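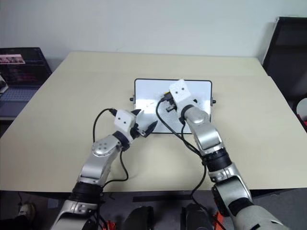
In Defense of the Dull Result

Anel Dlamini
29/11/2021

I have been around robot learning long enough to have sat through a good many talks in which a pair of arms ties a shoelace or folds a shirt, and I enjoy them as much as anybody in the room. I clap, I nudge the person next to me, I go home and describe the thing over dinner. But the result I have been thinking about all through November is a much plainer one, and I'd like to make a case for it, because I think our field is in some danger of walking right past it.

The method is called Lastik. It came out of the group at Stumlow, and if you haven't read the paper I can give you the heart of it in a paragraph. Most of us who teach two-armed robots from demonstrations train one policy for the pair, on the very sensible grounds that two hands doing one job ought to know about each other. Lastik does that too, but it adds a stretchy penalty (hence the name, I suppose, though I have never asked) on how far each arm's plan may drift from what the other arm expects it to do. When the two plans pull apart, both arms slow down. When they agree again, both speed up. And that, give or take a page of math and a rather long appendix, is the whole idea!

The task they chose was handling a whiteboard. You can imagine how this went over with the reviewers. A whiteboard is flat and stiff, it doesn't crumple or pour, and a child can carry one across a classroom. I have heard people say, kindly and less kindly, that it is a toy problem. I think it is a wonderful problem, and I want to say why at some length, so please bear with me.

Think about what happens when two people carry a tabletop up a flight of stairs. Neither one can see what the other's hands are doing very well. If one of them hurries, the other feels it right away through the wood, and there is that little grunt, and a "hold on," and they settle down again. A stiff flat thing tells each person about the other's mistakes immediately. A bath towel doesn't do that. With a towel, one hand can be quite wrong for a good while before the other hand has any reason to care, which makes a towel hard in its own way but also rather forgiving. And a glossy white surface throws the light back into the camera wherever it likes, so the robot's eyes are having a difficult day on top of everything else. If you wanted to find out whether two arms were really coordinating, or only happening to move at the same time, I can't think of many better things to put on a table.

Now to the numbers, which I'll keep short. The team collected 1524 demonstrations and trained on all of them. The older method they compared against, Calado, was given 3000, nearly twice the supply, and the two came out even on clean lifts. I know how that sounds. "Our method ties with the old one" is hardly a headline, and I gather the first draft of the abstract tried to hide it. I'm glad the final one didn't. Demonstrations are somebody's afternoons. They are sore wrists and cold coffee and a graduate student putting the board back where it started, again, and again after that. A method that gets you to the same place on half the afternoons is a kindness to real people, and I wish our papers had a column for it.

I have my complaints, of course. The evaluation used only 2 boards, and they were close cousins. I would have liked a heavier one, or one with its weight off to one side, and I'd have liked to see what the slowing-down does when one arm is simply wrong and stays wrong. My guess is that both arms would wait politely for each other forever, like two people at a door. The authors mention this in one sentence, and I think it deserved a page. They also ran the whole thing on one kind of arm, and I have learned to be careful about any result that has only ever lived in one room.

That last worry is partly answered now. The people at Wunby, who have different arms and (I'm told) a much worse table, have been repeating the work for 12 weeks, and they tell me the slowing-down behavior shows up there as well. They haven't published, so I will say no more than that, but I was so pleased to hear it that I read the message twice.

What I would ask of my fellow reviewers is fairly modest. The next time a paper lands on your desk with a plain object in it and a tie in the results table, give it the extra half hour you'd give to the one with the shoelaces. Look at what the method cost the people who fed it. Look at whether the task could have caught the authors out if they were wrong, and how quickly. I turned down a paper a few years ago on pushing boxes, with a review that ran to four lines and used the word "incremental," and I have borrowed ideas from that paper in nearly everything I've done since. I did eventually write to the authors and tell them so, and they were very gracious about it, a good deal more gracious than my review had been.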